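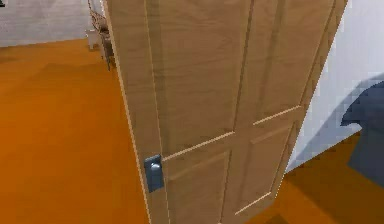 Text and interview: the Vindari editors
Filed under: Simulation, Controllers
Reading time: 12 minutes with the comments

The engineer who leads the controller tests at Purnlow asked us to leave names out, because the team is small and the work is shared. We spoke by video call in July, at seven in the morning for one of us and late afternoon for the other. The subject was doors. For the last year the team has compared two controllers for a mobile arm, and every comparison was made in simulation, in rendered apartments with orange floors and panel doors.

"A door is a good examiner," the engineer said. "The table task forgives you many things. You can be a little wrong with the cup and still lift the cup. With the door, if you are wrong in the angle, the arm and the hinge begin to fight."

The two controllers are easy to explain. The first follows a planned path, and the position of the hand is held as strictly as possible. The second is compliant: it allows the hand to give way when the force grows, like a person who lets the handle lead the wrist. Both ran on the same arm model, with the same two-finger gripper, and both received the same camera views. The team used its own test set, which is called Magagula after the street of the first office. It has 24 rooms, and each controller made 519 attempts.

I asked which one was better, and the engineer did not like the question very much. "On the wide handles the planned path was quicker, and I was surprised by this. We had prepared ourselves to throw it away. But when the latch is flat and sits near the edge of the door, the fingers have little space, and there the compliant one is clearly more patient."

A latch of this kind appears often in the set. It is dark on pale wood, so the camera finds it without big trouble. The difficulty comes after the finding. The gripper has to approach at an angle that depends on how far the door is already open, and the two controllers correct this angle in different ways. The planned one stops and calculates again. The compliant one continues and leans.

We spoke also about what the cameras receive. The pictures from the simulator are small, and the borders between surfaces are blocky in places. The team considered paying for a better renderer, then decided to spend the money on computing time. "For the controller I need to know where is the edge of the door. The beauty of the wall I do not need," the engineer said. Then, after a short pause: "Maybe I say this because we could not afford the beauty."

Between the door tasks the robot has to move through the apartment, and these passages gave the team more work than expected. A corner is simple on a map. In the camera it can fill half of the view, and the depth values there jump from one surface to the next. For this part the control loop was slowed down, and a check every 400 milliseconds was added before the base is allowed to turn.

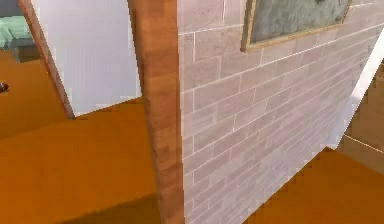 Zistudent wrote to us after reading a draft of this interview, and disagreed with the slower loop. In Zistudent's opinion a fixed check is a bandage, and the base should turn more slowly only when the depth is uncertain. "You punish the easy corners together with the hard ones," the letter says. It asks also why the two controllers were never tested with a camera on the wrist, where the post or the wall would leave the view sooner.

I read this to the engineer, who laughed and agreed with the first half. The variable check is written already but it is not tested in all the rooms. About the wrist camera there was less agreement. "We tried it for a few days. When the fingers close on the latch, the camera sees mostly fingers. For the approach it is nice, for the pull it is nearly blind. I would like to have both cameras, but then I compare four things and I have hands for two."

The next step is a real door. Purnlow has bought one and mounted it on a stand, with three different handles that can be exchanged. The engineer expects that the compliant controller will suffer less from the change, but does not want to promise it. "The friction in our simulator is one number. The friction in the hinge I bought is a different number in the morning and in the evening."

The results for the real door will be sent to us when there are enough attempts to compare, and Zistudent has asked for the logs.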